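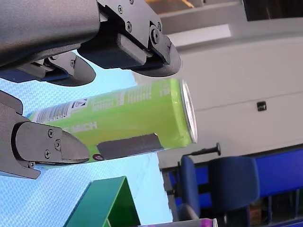
Progress report – Clorkel Community Fridge and Drinks Recycling, spring quarter

Prepared for the Altetden Fund

Where we are

Fridge now open seven days. Was five when we last wrote. Hours are still 8 a.m. to early evening, longer in summer if we can get the keys sorted. Use is up, mostly families after school pickup and people coming off the late shift at Prirnameo.

Second shelf unit in and bolted to the wall. Door seal replaced at last (the old one leaked cold all winter, you saw the electric bill). Temperature log is up to date apart from one weekend in March, my fault.

Cans and bottles

Deposit money goes straight back into the fridge, same as before. We took in over six hundred containers this quarter. Lower than planned – the outdoor bin was out of use for two weeks with a broken lid. Navaratnam have quoted for a new one and we said yes. Delivery is late, chasing.

Biggest headache is still half full cans going in the bin. Sticky, wasps, complaints from next door. New sign is up and it helps a bit.
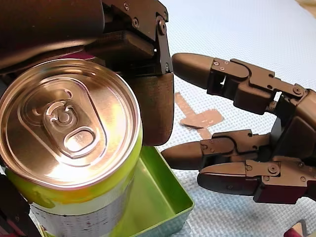

Drink can, unopened, tab flat.

Money

Spent so far: door seal, shelf unit, cleaning supplies, insurance. All inside budget exept insurance, which went up. Would like to move a small amount over from printing to cover it. Please confirm by email, no need for a new form I hope.

Reciepts are in the shared folder. Two missing, will add.

Problems

Van share with the Prirnameo pantry fell through. Using own cars for pickups for now, not ideal for the heavy stuff. Also need a proper answer on who pays for snow clearing by the side door before November.

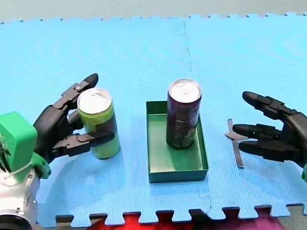
Drink cans, one in a green tray, blue mat underneath.

Next quarter

New bin in place and signed off
Food safety refresher for the six people still due one
Short survey at the fridge door, paper only
Quote for a ramp

Full accounts to follow with the year end report.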